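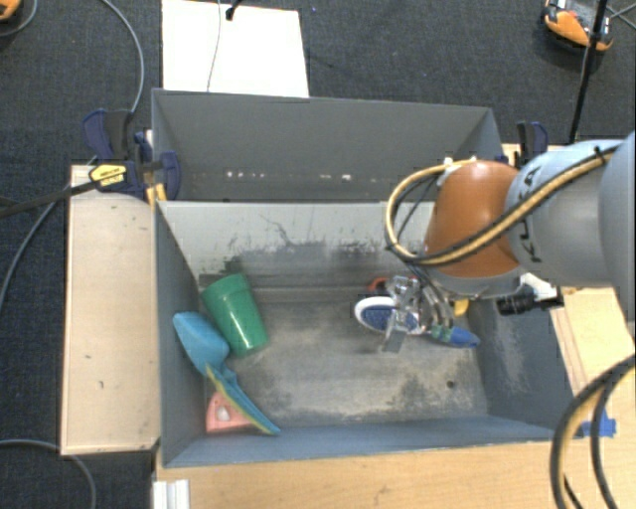
Patricio Bravo asks whether play items that have been used outdoors may go back into the shared bins without being cleaned. They may not. As several families have raised the same point, the Plaltia Toy Library sets out its full return procedure in this thread.

**1/9** Sand and water toys are returned to the gray bins at the Sfeir branch only. The Plolen branch accepts books, puzzles and board games. Items left at the wrong branch are transferred once a week and remain on the borrower's card until they arrive.

**2/9** Shovels, cups and molds should be rinsed at home and left to dry overnight. Please check the inside of each cup and the hollow parts of any mold, where sand tends to collect. Soap is optional. Bleach should not be used.

**3/9** Brushes require separate attention. Grit works its way down to the base of the bristles and scratches whatever the brush is used on next. Comb it out under running water, shake well, and dry the brush with the bristles facing down.

**4/9** Bins are shared by all borrowers and show their age. Scuffs and scratches on the walls are accepted as ordinary wear and do not need to be reported. A cracked rim or a sharp edge should be reported at the desk the same day.

**5/9** Loose pieces may be placed in the bin in any order. Staff sort them by set after closing. Families are asked not to tie pieces together or seal them in plastic bags, as the knots and tape take longer to remove than the sorting itself.

**6/9** A long-handled shovel goes in at a slant if it does not lie flat. Please do not bend or force the handle to make it fit. We replaced 17 shovels last year, most of them split at the point where the blade meets the handle.

**7/9** The outdoor collection now stands at 321 pieces, of which 156 were on loan when the register was last checked. Borrowers may keep up to three sets at a time. The loan period is unchanged, and renewals may be made by telephone or at either desk.

**8/9** A missing piece does not prevent the return of a set. Write the set number and the missing item on the yellow slip and hand it in with the rest. No charge is made for a first loss. Pieces found later are always welcome, including those from sets that have since been withdrawn.

**9/9** To Mr. Bravo's second question, on toys brought from home: these cannot be added to the bins directly. Donations are received at the Cerkon Street entrance during opening hours and are inspected before they are entered in the register. The next donation period opens in May.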